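Clusholm Workshop Tips: House Rules for a Small Robot Arm

By Heino Priedītis

An arm on the bench is a lot like a teenager in the kitchen. It will do what you said, at speed, and the mess is yours. These are the rules we go by. 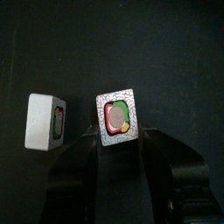 Before you switch on

Clear the reach. Swing the arm through its full travel by hand, power off, and move anything it could meet. Coffee goes on another table. I have opinions about this, and a keyboard that no longer types the letter E.

Clamp the base. Rubber feet are a suggestion.

Put the stop button where your weaker hand falls naturally. If you have to look for it, move it. Press it once at the start of every session and check that the arm really does stop.

Picking things up

Start with toy food. Little sushi blocks are good: small, square-sided, and no great loss if launched across the room. Eggs are for people with a mop.

Line up first, close second. Bring the fingers in with the piece between the tips, pause, look, then close. Dénes Jakab at Bozsik makes his beginners wait 3 full seconds here. They hate it, and they drop less.

Leave a gap between the piece you want and its neighbor, at least a finger's width of the gripper. Crowded pieces get shoved, and then you're teaching the arm to bowl.

Use the lowest grip force that holds. If the block squeaks, back off.

A plain, dark, matte surface makes bright pieces easier to pick out. It also shows every speck of dust, so keep a lint roller handy and try not to take it personally.

Upkeep

Wipe the finger pads with a barely damp cloth. No spray, and nothing with lemon in it.

Check the finger screws every 72 hours of running. We used to go by feel. Feel was wrong.

Log your cycles. Our Veller pads get replaced at 4,000 grips, whether they look tired or not.

Hands, sleeves, hair

Never reach in while the power is on, even "just to straighten it." Roll up sleeves, tie back hair, and take off the lanyard. Pets stay out, and so does anyone who says "watch this."

Next page: storing cables without swearing.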